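# Tea towels, a lecture hall and a very patient front desk: the Gakilden linen swap is back

January 7, 2019

I went along to the Gakilden linen swap planning to stay long enough to get a quote and a biscuit, and I came home three hours later with a tablecloth, two pillowcases and a strong opinion on how to fold a towel. So that's my news item, more or less, but my editor would like a few facts as well.

The swap has moved. If you went last January you'll remember the old hall at Fondholm, with the one working heater and the trestle tables that bowed in the middle. This year it's in the tiered lecture hall at Gakilden, up the ramp and first on the left, and it runs for 9 days. You bring clean household linen you no longer want (towels, napkins, sheets, doonas if you can carry them) and you get a token for every item. Tokens buy you somebody else's linen. No money changes hands, apart from a gold coin for tea.

Cuiping Xiao has run it from the start and she was already hoarse by the time I found her, halfway up the steps with an armful of flannelette.

"We had 400 pieces through the door last year, all up," she told me. "We're at 570 now and it's the first morning. I've had to send my nephew home for more pegs."

The pegs are for the labels. Every piece gets a little card with its size and what it's made of, if the owner knows, and the card gets pegged to a corner. I'd brought four hand towels and a fitted sheet and I did not know what any of them were made of. Mahnaz Akbari, who was doing the cards, rubbed a corner of the sheet between two fingers and wrote "polycotton" without looking up. I felt a bit judged! She did say the hand towels were good ones, though.

Now, the folding. There's a house rule that all towels are folded the same way before they go out, in half longways, in half again, then in thirds so the raw edges are tucked inside. It sounds fussy, and I said so, and Wenjie Deng made me do six of them at the big table down the front until I stopped complaining. It does make a difference. A shelf of towels folded like that looks like a shop, and you can run your thumb down the pile and count them without pulling the whole lot onto the floor, as I had managed to do ten minutes earlier with the bath mats.
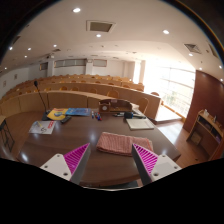

The front table is where everything gets checked in, and it's my favourite spot in the whole place. It's a great big brown thing with a curve to it and a shine you could do your hair in, and the swap has had to fit itself in among the ordinary desk clutter. The pink towel is one I'd have taken home in a flash, with that fine texture that always seems to dry a plate properly, but it had been promised before I got near it. I did get very fond of the wooden desk organiser with the little round clock in its front. Wenjie kept checking it against her watch and announcing that one of them was wrong. There are blue, red and white markers or pens standing in a bunch next to it, and I'm told the red is for anything with a stain, however small, so please don't use it for writing your name.

The microphone on the long bendy stem was a temptation to everyone who walked past. Yichen Cui finally gave in late in the morning to call out a lost set of napkins, and half the room stood up to check their bags. The napkins were found under a quilt on the second tier, so the system works.

I did wonder how a lecture hall would go for this sort of thing, and it's better than I expected. The rows of curved desks step up towards the back wall, so each row has been given its own kind of linen. Kitchen things are lowest, then bathroom, then bedding, with curtains right up the top for the fit and the determined. You can sit down whenever you like, too, there being a whole theatre's worth of wooden chairs, and people did. I had a long chat with a man who had come for a bath sheet and was reading the paper with it across his knees like a rug on a train.

There was a bit of grumbling about the steps. Wanting Pan is looking after that side of it, and if you can't manage the climb you can tell her at the door what you're after and she'll have a selection brought down to you. She'd like people to be specific. "Something blue" had cost her twenty minutes and three trips, and the lady ended up with green.

A few practical bits, all of which I got slightly wrong on my own visit:

- Wash everything first. Things that come in musty go back out with you.
- Towels, tea towels and napkins are one token each. Sheets and tablecloths are two, and a matching set is 4.
- Pairs should stay in pairs. Pin your pillowcases together.
- Electric blankets aren't accepted, and neither are pillows.
- Tokens can be kept for next year, though Cuiping would much prefer you spent them.

What's left at the end goes to Pinport, where the animal shelter takes old towels in any state at all, and the good sheets go to the Fu laundry on the corner, which mends them and passes them along to people setting up house. Last year's leftovers filled one station wagon. Judging by the pile behind the door when I left, they may want to book a second one.

I asked Cuiping what she was short of. Single fitted sheets, she said straight away, and tea towels with some wear left in them. What she has far too many of is lace doilies. There's a whole box, and she's giving them away at no tokens whatsoever, as many as you can fit in your pockets. I took three. I have no idea what I'm going to do with them, but one is currently under the fruit bowl and looking quite at home.

The swap is open from nine in the morning until four, with tea going from ten. Parking is easier on the Fondholm side, and the ramp is a bit slippery after rain, so wear sensible shoes. Bring your own bag as well. I carried my new tablecloth to the car over my shoulder like a toga and met my old maths teacher on the way.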